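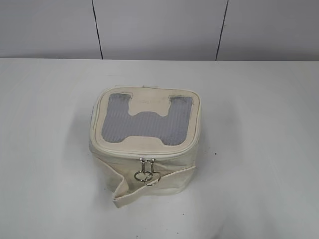

How long does food stay cold in the Meno?

About half a school day with one ice pack, longer with 2. Depends what you put in and how often it gets opened. Start with cold food and a frozen pack. Warm leftovers straight off the stove next to a yogurt – bad idea, the yogurt loses.

Does it come with an ice pack?

No. We used to throw one in, but they kept leaking in the mail. Any flat pack around 200 g fits fine. The brick kind works too but takes up a lot of the floor.

How do I clean the inside?

Wipe it. Damp cloth, drop of dish soap, wipe again with plain water, leave it open overnight. Don't scrub the silver lining with anything rough, no steel wool, no green scratchy pads. If crumbs get down into the stitching use a dry toothbrush and then turn the bag over and tap it. The corners are where stuff hides.

Can it go in the washing machine?

Please don't. Not on gentle either, not in a pillowcase, not cold. The padding bunches up and does not un-bunch. We get this one every week.

Dishwasher?

Also no.

What about marks on the cream parts?
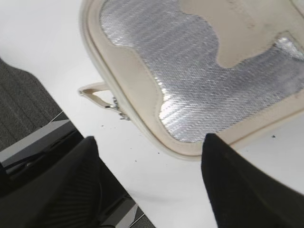

Cream shows everything, we know, and people still order it over the navy. Go at marks early, same evening if you can. Baking soda and water mixed to a paste, leave it ten minutes, wipe off. For a faint smudge on the cream next to the lining, like the one on the panel at the upper right, try a white pencil eraser first and keep off the silver while your at it. Ballpoint pen is usually there for good. Tomato sauce comes out if you get to it before it dries. No bleach please, it yellows the fabric.

It smells. Help?

Banana, right? Or tuna. Wipe with half water half white vinegar, then leave it wide open by a window for a day. Still smells: pour in a few spoons of dry baking soda, zip it shut overnight, shake out over the trash in the morning. Twice if needed. If it smells musty it was probably closed up while damp, so dry it properly before you do anything else.

How do I dry it?

Open, lid folded all the way back, on a rack or just on the counter. Not on the radiator and not with a hair dryer on high. Air only. Stand it on its side halfway through if you remember.

The zipper sticks, what now?

Check for fabric caught in the teeth first, nearly always at a corner. Back the pull up slowly, don't yank. Then rub a candle stub or a dry bar of soap along the teeth and run it back and forth a few times. Work one pull at a time. If a tooth is bent or missing write to us, see repairs below.

Can I put a little lock or a tag on the zipper?

A tag, sure, a name tag on a key ring goes through fine. A lock seems like overkill for a sandwich, but we've sold to offices, so we understand.

Can I pack hot food?

In a thermos or a sealed container, yes. Loose, no. Let soup cool with the lid off for a few minutes before you close the container. Hot and cold together in one bag doesn't work well for either, we'd say pick one.

Is the lining waterproof?

It'll hold back drips. It's sewn, so a tipped-over cup of juice will find the stitching sooner or later. Put anything runny in a screw-top.

What fits inside?

Our own test lunch: one square sandwich box, an apple, a small tub, an ice pack. A 900 ml soup jar is too tall lying in most bags this size, so measure yours before ordering. Tall bottles go outside. Heavy things at the bottom, grapes on top, chips last of all.

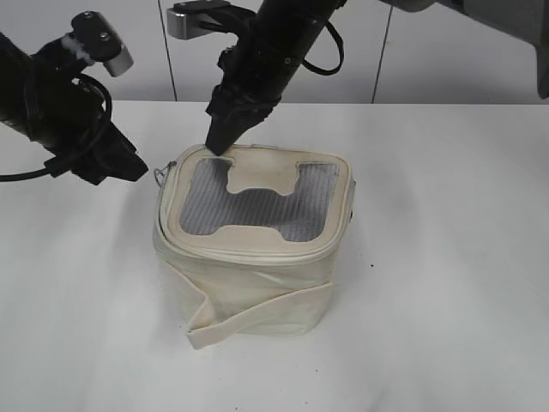 The Meno in cream. Mesh window in the lid, strap across the front.

How should I carry it?

By the strap if it's light. With a full lunch and a jar in there, put a hand underneath, especially on stairs. Inside a backpack is fine too but keep it upright and don't let a laptop lean on it.

Can I write a name on it?

Laundry marker, inside, on the cream fabric near the rim. It fades after a while so redo it in October or so when you've stopped being careful. Iron-on labels: no, the heat ruins the coating. Sew-on labels are OK if you only catch the top layer and stay well clear of the padding.

How do I store it over summer?

Clean, dry, open. Stuff a dish towel inside so the sides keep their shape. Don't stack pans on it. People fold them flat and then write to us in the fall about creases, so –
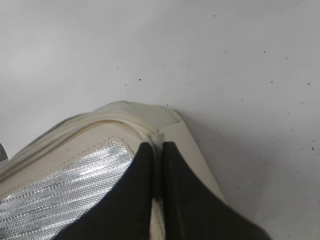 – if yours already has creases, fill it with towels, close it and leave it somewhere warm (not hot) for a couple of days. Most of them ease out. The deep ones in the corners may stay, they don't affect anything.

Do you repair them?

Zippers and straps, yes. Linings, no, once it's torn it's torn. Send us a photo first with your order number so we can tell you if it's worth the postage. Clean the bag before you mail it. Really.

Which size is which?

The Meno is the lunch one. The Peltonen is the bigger picnic one with the shoulder strap, and that's a seperate page with its own questions. Cleaning is the same for both.

Where's my order?

Orders go out of our Hostgate warehouse on weekdays. If it's been more than a week and the tracking hasn't moved, write to us and put the order number in the subject line. Not just "bag".

Can I return it if it's been used?

Unused, yes, 30 days. Used, only if something's wrong with it. A bag that has had a banana in it counts as used.

What's item 538?

Replacement zipper pulls for the Meno, sold in pairs. Out of stock right now, more coming, no date yet.

My question isn't on here

Use the contact form at the bottom of any Uvham page. Reply usually in a day or two, slower the last week of August.

Page last updated Sun 12 July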